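Notebook entry, March
Project: Zellesora remote product review program, reviewer intake

Opened 9:15 a.m. The purpose of this session was to sort the applications received for paid home testing of the Zellesora skin care and hosiery samples. The total stood at 872 when the form was closed. The budget allows for 30 reviewers in the first group.

Applications without a writing sample were set aside. Those remaining were scored on clarity, knowledge of fabrics or cosmetics, and ability to meet a weekly deadline. No beauty school training is required, and it carried no extra points. Tejada has asked that former salon staff be marked separately; a column was added to the sheet.
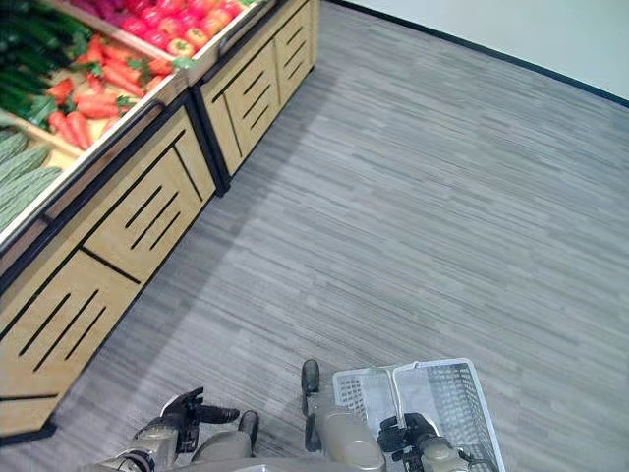
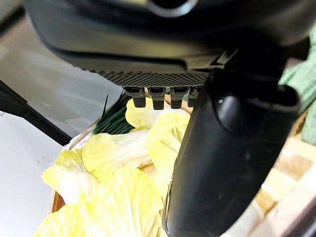
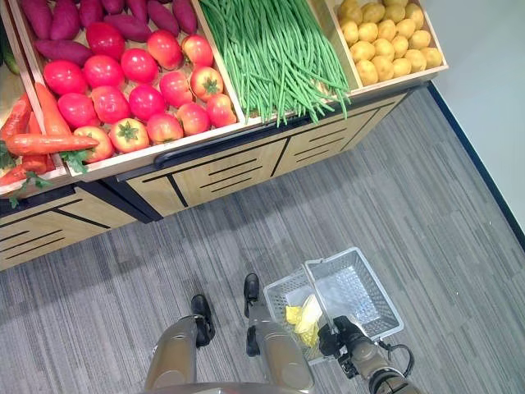
First and third views: produce stands and striped carpet.

Scoring resumed at 1:40 p.m. Two readers differed by more than 13 points on several applications, chiefly over tone. These will go to a third reader. The guide should state whether humor is acceptable in a product review. Current wording is unclear.

Payment terms from Hullex were checked against the posting. The posting promises payment per article, while the draft agreement refers to a monthly rate. Offers are on hold until the two agree.

Bilo confirmed that sample kits can be mailed once addresses are supplied. The word limit for the long trend article remains 3,000.

Open items: third reader, corrected agreement, shipping labels. Scoring sheet saved in the shared folder at 4:20 p.m.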